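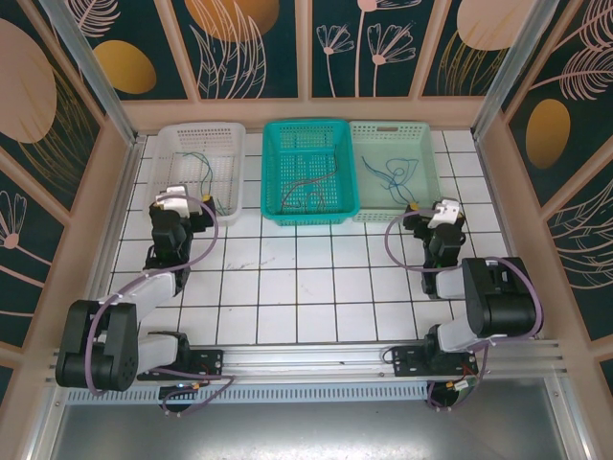
Ticket 274: Label printer prints blank labels
Opened by: Callum Bloxham, Hulme store room
Assigned to: Malcolm Penrose

Problem
Since the update of the Honari stock program, the printer gives out blank labels. The paper moves normally and no error is shown. I need 60 labels for the cable stock.

Step 1. I turned the printer off, waited 31 seconds and turned it on again. The result was the same.

Step 2. I printed the self-test page from the printer menu. The text was dark and clear, so I think the print head is good. 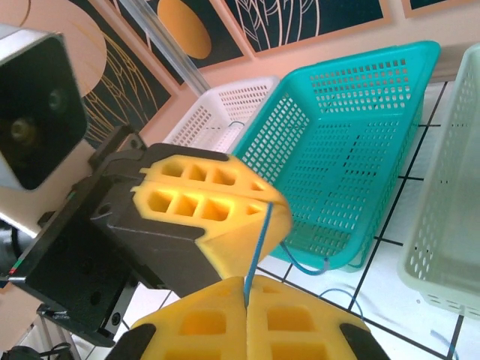
Step 3. I opened the print settings in Honari. The label size was set to "Custom" with a width of 8 mm. I changed it to the saved size "Janau small" and printed one label. The text is there now. 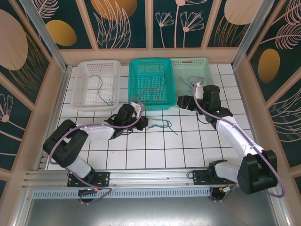
Teal basket at the back of the work surface.

Reply from Malcolm: Please save this size as default, otherwise it will be lost when you log out.

Callum: I did it. The ticket can be closed, thank you.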